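4.2 What people keep on the shelf next to the bed

I went into this part of the study thinking I'd be writing mostly about books. Our survey at the Zidis housing blocks asked 294 renters to tell us what sits within arm's reach when they go to sleep, and I had a whole paragraph half drafted on reading habits before the first forms came back. That paragraph is gone now. Books did show up a lot, but they almost never showed up alone, and what they shared the space with got me a lot more interested than the titles did.

We sorted 1,687 items using the Magaña scheme (see Section 3), which splits things by how often they get touched. I like this scheme a lot, though I'll admit it gets messy with hand cream, ointments and so on. A tube of something might get used every night in winter and then sit there until the next cold snap. Do you call that daily or do you call it storage? My coder and I argued over 51 of these and ended up adding a "seasonal" label, which the original scheme doesn't have.

Renters in the Hitatside building were the ones who surprised me most. Their rooms are the smallest in the sample, and I'd expected them to keep less stuff out in the open. They kept more! When I went back and did 10 follow-up interviews, people kept telling me that a drawer is where things go to get lost, so anything they cared about stayed out on top (Figure 3).
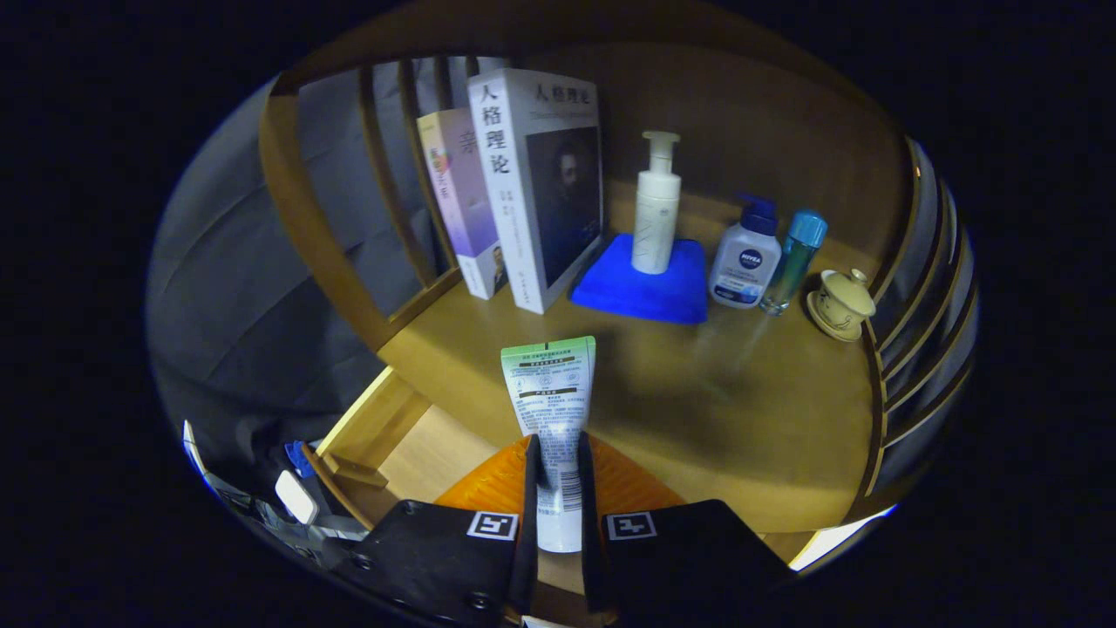
Figure 3. Two upright books and a white squeeze tube at a light-wood shelf unit with curved slats.

I don't want to push this too far, as the Zoltetti building has built-in drawers and we only got forms back from the lower floors there. Still, the pattern held up when I dropped those forms and ran the counts again, and I come back to it in Section 5.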